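### 4.2 Mesh bags and the sorting of small laundry

Of the 36 households we visited, 21 kept at least one mesh bag near the wash, and people were glad to talk about them – far more so than about detergent!
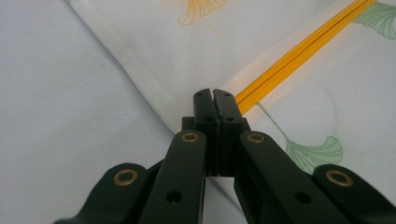 Small things go missing, and a bag gives them somewhere to be together, from the basket to the drying rack and (on a good day) back to the drawer. The bag in Figure 3, a white mesh one printed with ginkgo leaves and closed by a yellow zipper, belongs to the patterned kind that many of our hosts liked best. 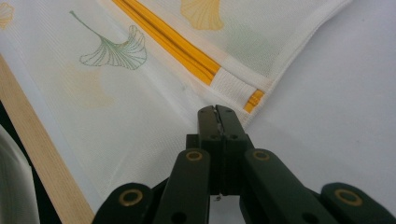

Helmi Pesonen told us she would never mix socks and blouses in one bag, pretty or plain, and that she closes every zipper fully before washing.

**Figure 3.** Printed mesh laundry bag with zipper, laid out on a white surface.

We heard much the same in other homes, though seldom put so firmly.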